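I've been meaning to write this one up since November, when I first got my hands on the Provex kit, and I'm glad I waited, because my opinion has flipped twice.

Some background. Provex is a software package for teaching a robot arm with a hand on the end to work switches, buttons and latches on electrical panels. You don't write a program for each task. You guide the arm through the job a bunch of times, it records what the head camera saw and what the joints did, and then it trains a model that tries to do the same thing by itself. The method comes from a paper by Farzad Ghaffari, and Huvport sells the boxed-up version with the recording tools, the training scripts and a license key that I managed to lose within a day (support sent another one in an hour, so points for that).

The big claim in the paper is what Ghaffari calls "two-look" training. Plain copying has one giant problem on a cabinet door: everything looks like everything else! You've got rotary switches that are twins of each other, green buttons that are twins of each other, lamps all over the place. A regular copycat model learns "go to the green thing" and then happily goes to the wrong green thing. Two-look training makes the model predict two pictures in its head before it moves. One is what the panel should look like when the hand arrives, the other is what it should look like once the job is finished. If the first guess and the real view don't match, it backs up and tries the approach again.

I was skeptical. I've read plenty of papers where the extra clever piece gives you two points on the author's own bench and zero on mine.

So here's what I did. I recorded 883 guided runs on our training cabinets, split over four jobs: press a named button, turn a rotary switch, reach for and swing the latch lever, and hit the emergency stop. Then I trained it twice, once with two-look turned on and once with it off, same data, same number of steps. Each version got 90 tries per job with the robot base parked a little differently every time.

| Job | Two-look off | Two-look on |
|---|---|---|
| Emergency stop | 84 of 90 | 86 of 90 |
| Named button | 51 of 90 | 73 of 90 |
| Rotary switch | 46 of 90 | 69 of 90 |
| Latch lever | 38 of 90 | 57 of 90 |

The emergency stop barely moved, and that makes sense to me. It's big, it's red, it sticks out, there's only one on the door. Any method ought to find it. The button and switch rows are where I sat up in my chair. Going from 51 to 73 on buttons is a real jump, and almost all of it came from the model no longer picking the neighbor of the one I'd asked for. I watched it drift toward the wrong green button, stop, pull back a few inches and go to the right one. I may have clapped.

The latch is still the weak spot. The hand has to come in from the side with the thumb in the right place, and while it's doing that it blocks its own view of half the door. The paper mentions this in one sentence near the back. I'd have put it on page one! With the hand covering things up, the "what should I be seeing" guess gets mushy, and the model backs off from approaches that were perfectly fine. A few of my failed tries were just the arm going in and out, in and out, until the timer ran down.

**Things I liked**

The recording tool is great. You hold a pedal, guide the arm, let go, done. It throws away the dead time at the start and end by itself, and it flags runs where the camera dropped pictures. My old setup (Morkex, for those keeping score) made me trim every run by hand, and I will never get those evenings back.

It also copes with glowing lamps better than I expected. Bright indicators used to wreck my models, which would learn the glow instead of the control beside it. Provex shuffles lamp colors and brightness during training, and when I switched that off out of curiosity the button score fell apart so fast I stopped the test early.

**Things I didn't**

Training is slow. Turning on two-look nearly doubled the wait on my machine, and the progress bar is a liar.

The manual assumes you have a bare hand. Ours wears a clear protective cover, and the sample models that ship in the box were useless with it on. Once I'd recorded my own data with the cover it was fine, but that's an afternoon somebody should warn you about.

And the price. $2,498 for a single-robot license is a lot when the paper is free. A patient person could rebuild most of this. I tried the Yazdani code first, a free rewrite of the same idea, and got the button job working after two weeks of swearing. It never got anywhere with the latch.

**So would I buy it again?**

Yes, if your work is panels. If you're doing big, easy targets, skip it and use plain copying, since you'd be paying for a feature you won't notice. I'm knocking off a star for the latch and half a star for that progress bar. Huvport says the next update lets the model use the wrist joint readings when the view is blocked, and I'll rerun the latch tries when I get it.

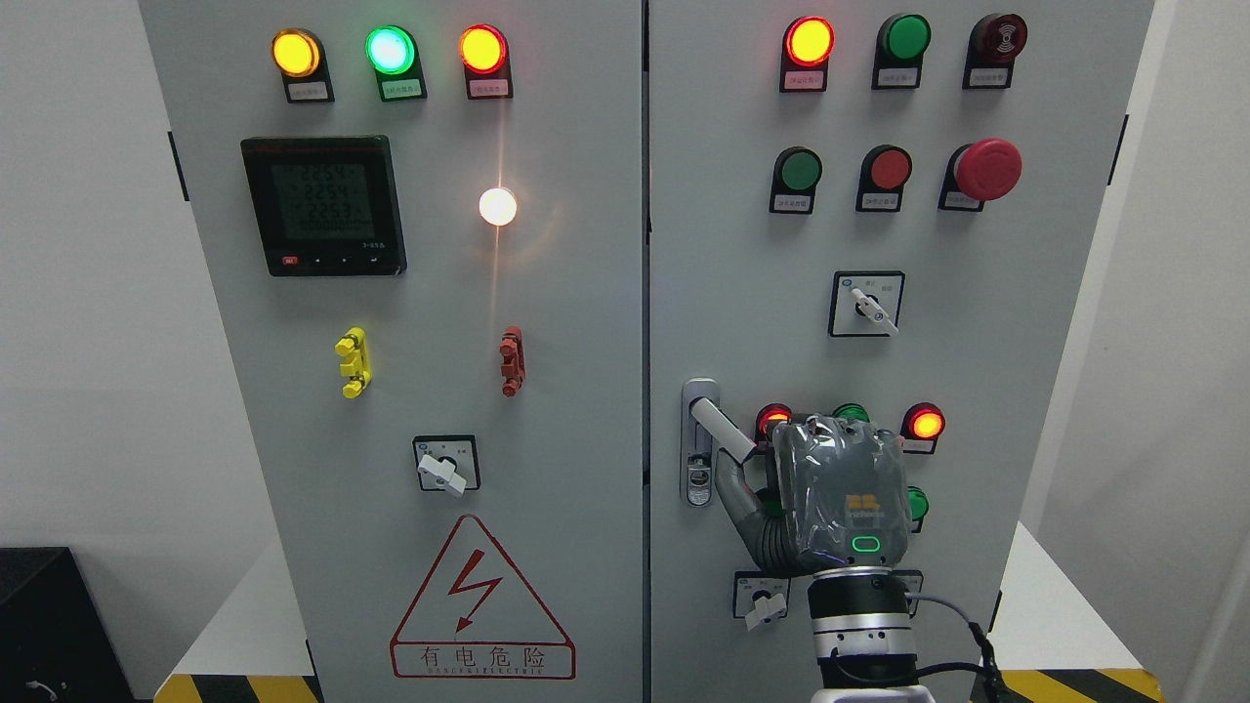 *The hand by the latch lever, with the green ring lit.*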